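Gallery: Two-handed work and the Claven slip fault

Words by Nhàn Kiều, photography by Diệp Bùi
June 16, 2018

When the Claven grippers arrived at Jirside we were told they would "just work". I have been told this about a lot of things, including a coffee machine and a fire door, so I wrote it down with the hour next to it. The first container hit the floor the same afternoon.

For readers who don't follow our bench work: the job is picking up and turning over plastic containers with two hand-held grippers, one in each hand, so that the recordings can later be used to teach the Phan arms to do the same. A container is taken by one gripper, steadied by the other, tipped, turned and put down. It sounds dull and it is. It also depends on the grippers knowing how far open their fingers are at any moment, and for 14 sessions they did not.

The supplier's first explanation was that we were squeezing too hard. Their second, in an email that crossed with our reply to the first, was that we were squeezing too gently. I would have been happy to try both at once.

What we saw on the bench was simple enough. A container would be held between the finger pads, apparently well, and then as the second gripper took up its share of the weight, one edge would creep. Sometimes it stopped. Sometimes the thing swung round on the remaining grip and dropped. Most landed on the table, a few went over the side, and one caught Diệp on the knuckle with its rim. That last one went in the accident book, which is how the matter finally got some attention. A split knuckle is a small injury. I do think it says something that weeks of bad readings were treated as a nuisance and a plaster was treated as an event.

The drops were the part people noticed. The part that bothered me was the record. Ravusus, the software that logs finger opening, was reporting a firm and steady hold right through the creep. If you had only the log to go on, you would have believed the container was perfectly still until the moment it was reported as gone. Anyone training an arm on that would be teaching it that nothing needs correcting. And an arm moves a good deal faster than we do, with no knuckles of its own to make it cautious.

I asked whether the logged figure was measured at the fingers. I was told it was "derived". It took another week to get the rest of that sentence. The opening is worked out from the position of the drive inside the gripper, and the software assumes that everything between the drive and the pad is stiff. In our units it wasn't. A clamp screw at the base of the finger could work slack, and once it did the finger could lean back under a side load while the drive sat exactly where it had been told to sit. The log was faithful to the drive and useless about the container.

We found the slack screws ourselves with a feeler gauge and a torch. We checked 28 fingers, everything on the shelf as well as everything on the bench, and 10 of them moved when pushed sideways. The maker's view is that the screws had been disturbed by us. Four of the loose ones were on grippers that had never left their boxes, so I have asked how we managed that, and I look forward to hearing.

There was also a theory, popular for a few days, that glossy plastic was to blame. Clear boxes are slippery and awkward to see, everybody knows that, and it made a tidy story. So we ran the same moves with cardboard cartons and a tin. Cardboard crept less. The tin crept just as badly. I don't say the surface makes no difference, only that it was being asked to carry more of the blame than it could hold.

What has changed

The screws have been cleaned, reset with thread lock and marked with a line of paint pen, so a turned screw can be spotted at a glance. Each gripper gets a sideways push test before a session and another one after it. If it fails the second test, that session's recordings are set aside, however good they look. This was not a popular rule. People had sat through those sessions, and it is hard to be told that your afternoon has gone in a folder marked "doubtful". But a gripper that fails afterwards was loose at some point we can't name, and I would sooner throw away good work than keep guessing at which half of it was good.

Two-handed turns are now done low over the table, with nobody's free fingers beneath the container. Hard-rimmed items wait until everything else has been tried that day. 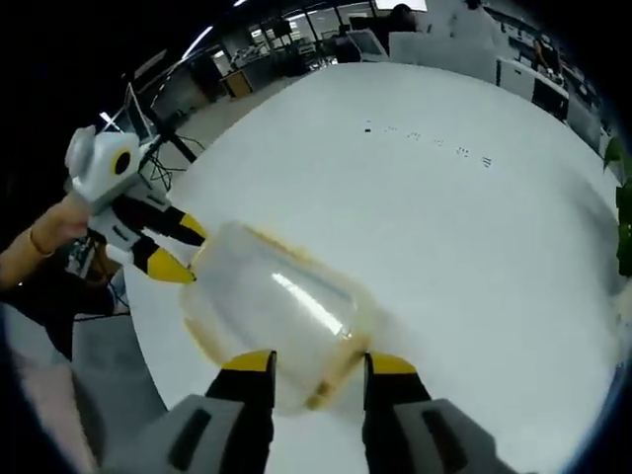
There has been a software update as well. Ravusus now shows a warning when the two grippers disagree about how wide the same object is. I welcome this with some reservations. It will catch one slack finger. It will not catch two that have gone slack by the same amount, and since all our fingers came from the same batch and do the same work, I don't find that as unlikely as the release note seems to. The note also calls the feature "full slip protection", and I have asked for the word "full" to be taken out.

I was asked, too, to agree that the fault is closed. I haven't. We have had a clean run since the screws were reset, and I am pleased about it, but we had a clean run in the beginning as well, if you only looked at the log. Thread lock ages. The push test depends on whoever is doing the pushing, and Diệp pushes harder than I do. We are having a small spring gauge made up so that the two of us at least fail the same grippers.

The earlier recordings remain a problem. We can't go back and push the fingers. Diệp has been going through the video next to the logged openings, looking for moments where a container shifts and the number doesn't, and marking them by hand. It is slow going and the answers are often "can't tell". Those are being left out too, over some objection from people who would like the total to be bigger.

The Phan arms will not be given any of the two-handed material until the marking is done and somebody other than us has checked a share of it. That puts it in September, if the gauge turns up when promised. I have written that down as well, with the hour next to it.

Anyone using Claven grippers of the same type is welcome to a copy of our push test sheet. Ask at the Jirside bench, and check your boxed spares while you're at it.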